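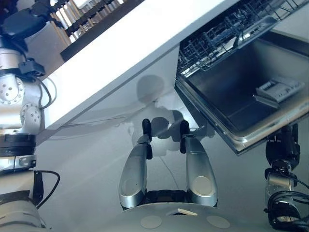

Tedton Yoga and Relaxation Society
Minutes of the Spring General Meeting
Held Tuesday, 6:30 p.m., Oberholzer Hall, Upper Level

Present: 57 members in good standing, the Chair, the Secretary, and two members of the teaching staff. Apologies were received from the Vanard branch.

1. Opening and Minutes of the Previous Meeting

The Chair opened the meeting at 6:35 p.m. and confirmed that a quorum was present. The minutes of the winter meeting were approved with one correction: the chair yoga class listed under item 5 is held in the morning, and the word "evening" was struck.

2. Evening Restorative Class

The teaching staff reported that the evening restorative class has been full since it moved to the larger studio. Members who arrive after the opening rest period have been walking across the floor to reach the bolsters. It was agreed that the door will close at the start of the class and that bolsters will be set out beforehand along the rear wall.

A member asked whether recorded music could be dropped from the final rest. Views were divided. The teaching staff will run the class without music for the month of June and report back at the next meeting.

3. Accounts

The Secretary presented the accounts for the quarter. The balance carried forward is $654 after payment of hall rental and the printing of the class schedule. A member questioned the cost of the schedule, of which 500 copies were ordered. The Secretary replied that the smaller print run carried the same price. The accounts were accepted on a show of hands.
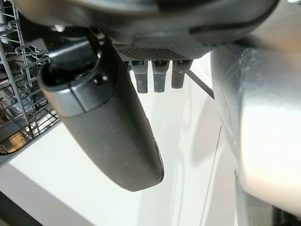

4. Baturora Weekend Retreat

The Chair reported on arrangements for the retreat at Baturora. The following points were settled:

Arrival will be on Friday, with a light supper and a short seated practice before bed.
Silence will be kept from the close of evening practice until after breakfast.
Members will bring their own mats and blankets. Blocks and straps will be supplied by the Society.
Beginners are welcome — prior attendance at the introductory course is recommended but will not be required.

There was discussion of the early practice on Saturday. Several members considered the proposed hour too early for those traveling from Vanard. The motion to begin one hour later was carried with 4 votes against.

5. Introductory Breathing Course

The course outline was circulated before the meeting. The teaching staff proposed that breath retention be removed from the first sessions and that students begin with slow, even breathing while lying down. Students who are pregnant or under a doctor's care will be asked to speak with the teacher before enrolling. The revised outline was approved.

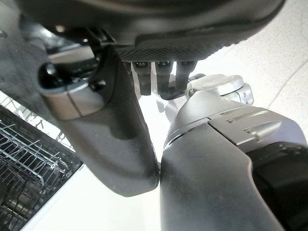 Robot hand from the underside, with its grip pad and fingertips.

6. Other Business

A request for a shelf for outdoor shoes at the studio entrance was referred to the Secretary.

The Vanard branch has asked to exchange teachers for one class each month. The Chair will reply in writing — no decision was taken.

The meeting was adjourned at 8:10 p.m.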